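# Hard Water and the Working Surface

Limescale, surfactants and wipe-down routines in shared workrooms
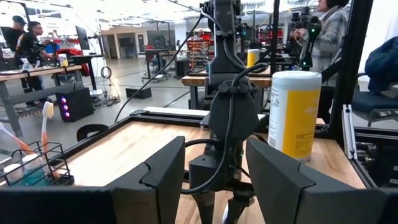 *A canister of disinfecting wipes on a wooden tabletop.*

Water hardness is normally discussed in terms of kettles and boilers. Its effect on surface cleaning gets less attention, although the chemistry is the same and the losses are easier to measure. Calcium and magnesium ions react with soap to form an insoluble film. On a sealed table the film shows as a grey bloom, most visible under low side light. On an oiled table it settles into the grain and holds dirt.

The Zistberg supply is drawn from chalk and measures 300 milligrams per litre as calcium carbonate, well into the range classed as very hard. Farnville, further down the valley, blends borehole water with reservoir water and sees lower values for most of the year. The gap closes in January, when the reservoir main is taken out for inspection and the boreholes carry the full load.

## Detergent demand

Soap is the worst performer in hard water. A share of each dose is used up by the ions before any cleaning takes place, and the share rises in line with hardness. Non-ionic detergents are largely unaffected. Anionic types fall between the two and are usually sold with a builder, commonly citrate, which binds the calcium and keeps it in solution.

Plollent, which supplies cleaning concentrates to workshops and schools in both towns, changed its standard product from an anionic to a non-ionic base two years ago. Its site records cover 1,357 surface checks made since the change. Visible film was noted at some 530 of them, nearly all at sites where staff had gone on using up old stock or were dosing by eye.

Overdosing is the more common fault. Excess detergent dries to a tacky layer which picks up dust and is then treated with more detergent. The remedy is a plain water rinse followed by a dry cloth, repeated until the cloth no longer drags.

## Disinfectants

Quaternary ammonium compounds lose activity in very hard water, and concentrates should be diluted only within the hardness limit stated on the label. Ready-to-use products are made up with treated water and avoid the problem. They cost more per square metre. They also leave a residue if applied often, and a weekly rinse is advisable on any surface used for food or fine paper.

Contact time is independent of hardness. A surface must stay visibly wet for the full period given by the maker, and a warm, dry room shortens the time a thin film will last.

## Finishes

The Pacheco trial compared oil, hardwax and two-part lacquer on beech panels wiped daily with untreated Zistberg water. Lacquer kept its gloss longest. Oiled panels dulled first but were restored with one light coat, while the lacquer, once worn through at the edges, had to be sanded back to bare wood. Hardwax sat between them on both counts. End grain was sealed separately on all panels and was left out of the gloss readings.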